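Flatine cell on the panel line, six months in

kivi_ops
Gomville site, panel handling. Manual rate was 400 a shift with two people. The cell does 938 with one minder. Nobody was laid off, but the second post moved to packing.
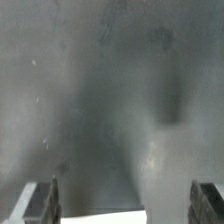 The minder's work is now mostly clearing stops, 22 on a bad night. Grade and pay are unchanged.

torque70
Then the grade is wrong. Fault clearing is a setter's job. At Costimden they regraded in October.

kivi_ops
Our minders can't edit programs. Reset and re-home only.

shimstock
Disagree with both. My wrists are better, but I spend over 70 minutes a shift waiting for a stop. Rotate hourly.

torque70
Hourly is too short for a proper handover. Try two hours.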